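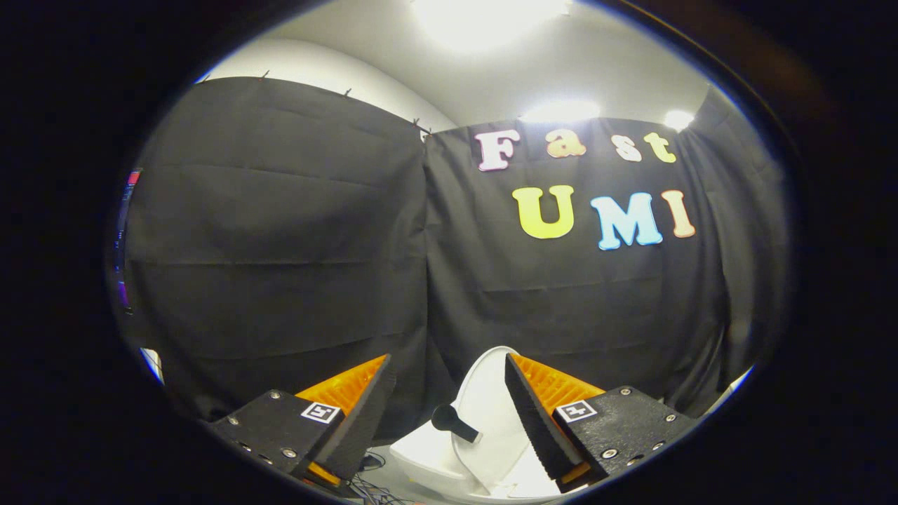
Figure 1. Two black fabric curtains hung across the far side of a small room. Dark clips along the top edge of the left curtain; deeper vertical folds at the far right.

Room Darkening and Hung Fabric
Handout 4: Temporary Curtains in Small Rooms

Scope

These notes cover temporary black curtains hung from clips: how the fabric is chosen, how much of it to cut, how to space the clips, what to do where two panels meet, and how to read the folds once the fabric is up. Permanent track systems are in Handout 5. Stage drapery is outside the course.

Bring this handout to the Rurimdale practical. The worksheet at the end is handed in; the rest is yours to keep.

1. Terms

Panel. One continuous piece of fabric, hemmed or raw, hung as a unit.

Drop. The distance from the hanging line to the bottom of the panel.

Finished width. The width of wall or opening the panel covers when hung. Always smaller than or equal to the flat width.

Fullness. Flat width divided by finished width. A panel hung flat has a fullness of 1.0. A panel with twice as much cloth as wall has a fullness of 2.0.

Hanging line. The wire, rod, batten or cord that carries the clips.

Swag. The dip of the top edge between two clips. Measured vertically from the hanging line to the lowest point of the edge.

Return. The part of a panel that turns the corner at the end of the hanging line and runs back to the wall.

Meeting edge. The vertical edge where one panel stops and the next begins.

2. What the curtain is for

Settle this before buying anything. Three uses come up in small rooms, and they do not have the same requirements.

Backdrop. The curtain hides whatever is behind it and gives a plain dark field. Light coming through from the back is a minor concern if the wall behind is solid. Creases matter a great deal under side lighting and very little under flat overhead lighting.

Light block. The curtain covers a window or doorway. Creases do not matter. Gaps at the top, sides and meeting edge matter more than the fabric itself. A heavy cloth with an open meeting edge will usually perform worse than a medium cloth with a closed one.

Divider. The curtain splits a room. Both faces are seen, people walk past it and the air moves it. The bottom edge needs weight, and the clips need to hold against a sideways pull.

Many installations are a mixture. Write down which use comes first and design for that one.

3. Fabric

For black panels the course uses three grades, labeled in the sample cabinet as Uvero light, Uvero medium and Hosier lined.

Uvero light is easy to carry and easy to clip. It holds fold lines from storage and will show them for days. Held up to a lamp, it passes a visible glow.

Uvero medium is the default for backdrops. It hangs well at low fullness. A steamer removes most storage creases after hanging.

Hosier lined is a two-layer fabric with a matte face. It blocks light well and is heavy enough to pull small clips open. Use it only with the wide-jaw clips from the lower drawer.

Check the surface finish as well as the weight. Two blacks that match in the hand may differ badly on the wall, where one reads as gray. Cut both panels of a pair from the same roll, and hang them with the nap running the same way.

4. Measuring and cutting

Step 1. Fix the height of the hanging line and measure from it to the floor at the left end, the middle and the right end. Floors in older rooms are seldom level. Use the shortest measurement for a panel that must clear the floor and the longest for a panel that must touch it.

Step 2. Measure the finished width along the hanging line. Do not measure along the floor.

Step 3. Choose the fullness. Use 1.0 to 1.2 for a flat backdrop, 1.5 for a light block and 2.0 where deep folds are wanted.

Step 4. Add the allowances: the returns at each end, the overlap at the meeting edge, and the side hems. For this course the overlap is 9 inches, split evenly between the two panels.

Worked case. The finished width of the opening is 96 inches. There are two panels, no returns and a fullness of 1.5. Flat width before allowances is 96 × 1.5 = 144 inches, or 72 inches per panel. Each panel takes half of the overlap, 4.5 inches, giving 76.5 inches. Side hems of 1 inch on each side bring the cut width to 78.5 inches per panel.

The overlap is added after the fullness is applied. Adding it first is the most common error on the worksheet and gives panels that are too wide.

5. Clips and spacing

Clips carry the load at points. Between the points the top edge sags, and every sag sends a crease down or across the cloth. Closer clips give a straighter top edge. Wider spacing gives a scalloped edge with soft folds running between the clips, as can be expected whenever a large panel hangs from only a few of them.

Starting values:

Uvero light: 12 inches between clips
Uvero medium: 9 inches between clips
Hosier lined: 6 inches between clips, wide-jaw only

Place the two end clips first, then the middle one, then divide each remaining gap. Working from one end to the other pushes all the error into the last gap and leaves the far side bunched. Where bunching at one side is intended, for instance to park spare cloth, set the other clips first and gather the surplus last.

Grip depth should be the same at every clip. If one clip takes a deeper bite than its neighbor, the edge steps up there and a diagonal crease runs away from it. Fold the top edge over once before clipping. A single raw layer slips, especially in the light grade.

6. The meeting edge

There are three ways to treat it.

Butted. The panels meet with no overlap. Quick, and adequate for a backdrop on a solid wall. Any movement opens a vertical slit.

Shared clip. One clip grips the corners of both panels. The tops stay together and the line is easy to keep straight. The lower part of the join is still free and may part. If the grip depths differ, one panel ends up lower than the other along the join.

Overlapped. One panel runs behind the other by the full overlap, with a clip at each side of the doubled section. Slower to set, and the only one of the three accepted for a light block.

Two panels hung at different heights are easy to spot from across a room, even when the difference is small. The eye compares the two top edges directly. Correct the lower panel by raising its grip along the whole width. Lifting only the corner nearest the join tilts the panel and moves the fault to the other end.

7. Reading the folds

Look at the panel from the far side of the room, under the light it will be used in, before making changes.

Horizontal creases. Usually storage folds. Steam from the top down, with the cloth hanging free. If they persist in the medium or lined grade, weight the bottom hem and leave the panel overnight.

Vertical folds, evenly spaced. Normal for fullness above 1.2. No action.

Vertical folds crowded at one side. The cloth has been gathered there or pushed along during hanging. Release every clip except the one at the opposite end and reset.

Diagonal creases starting at a clip. Uneven grip, or the panel was hung off grain. Reclip first. If the diagonal comes back, check the cut.

Wide shallow dips with no sharp line. Swag. Add clips.

Panels stored on a tube have few horizontal creases. Panels stored folded in a box always have them. The Yazıcı tubes on the back shelf hold two medium panels each, rolled face in.

8. Small rooms

Distances are short, so faults that would vanish in a hall remain visible. Some points specific to rooms of this kind:

Keep the hanging line clear of the wall by at least the depth of the folds. Fabric pressed against a wall goes flat in patches.

Check the door swing with the curtain in place.

Do not hang fabric over heaters, vents, sockets in use or light fittings. Confirm that any fabric kept up in a teaching room has a flame-retardant label, and do not block an exit or its sign.

Black cloth takes a lot of light out of a room. Reset the work lighting after hanging, and route cables away from the bottom edge before the lights are lowered.

9. Worksheet

Complete one sheet per pair of panels.

Primary use (backdrop, light block or divider)
Fabric grade
Height of hanging line, left, middle and right
Finished width
Fullness chosen
Overlap and returns
Cut width per panel, with working shown
Clip type and spacing
Meeting edge treatment
Largest swag measured, in inches
Creases present after hanging, by type
Correction made

The tolerance for the practical is 1 inch of swag and half an inch of height difference at the meeting edge. Panels for a width of 26 inches or less may be hung as a single piece; leave the overlap line blank.

Return all clips to the drawer they came from. Roll the panels, do not fold them.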